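Stelano
July 24, 2020

1/ I have decided to deal with the sports clothes. All of them. It's Friday night and this is apparently what I do with a Friday night.

2/ The plan was simple. Anything I hadn't worn since last September goes. By that rule I own a pair of socks and a raincoat.

3/ New plan: anything sleeveless gets a hanger and a fair hearing.

4/ I bought hangers for this. A pack of 20 from Imer, 14 of which arrived the right way up in the box. The other six had formed a kind of knot. I respect it.

5/ Things I've learned about jerseys tonight: they slide off every hanger ever made, and they wait until you've turned around.

6/ Someone in my replies says to fold them. I have folded them. They unfold in the drawer like they're trying to see out.

7/ Someone else says sell them. I looked. A jersey like my navy one with the maroon trim was listed for $140. It had one bid, and the bid was $2.89.

8/ Anyway, the navy one stays. So does the red top, which has never fit me and goes with nothing.
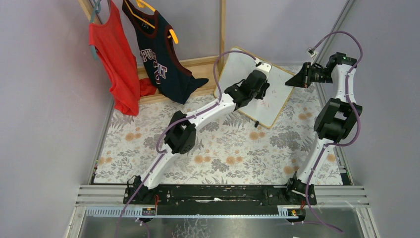 9/ Which leaves the question of where they live now. The closet rod is full of coats. The back of the door already has a bathrobe on it, and the bathrobe was here first.

10/ Also I'm keeping the flowered tablecloth. It came up in the same sort and it was a close vote. Gray leaves, orange flowers, hides coffee better than anything I own.

11/ Final count for the donation bag: the raincoat. I'm told it might rain tomorrow, so I've taken it back out.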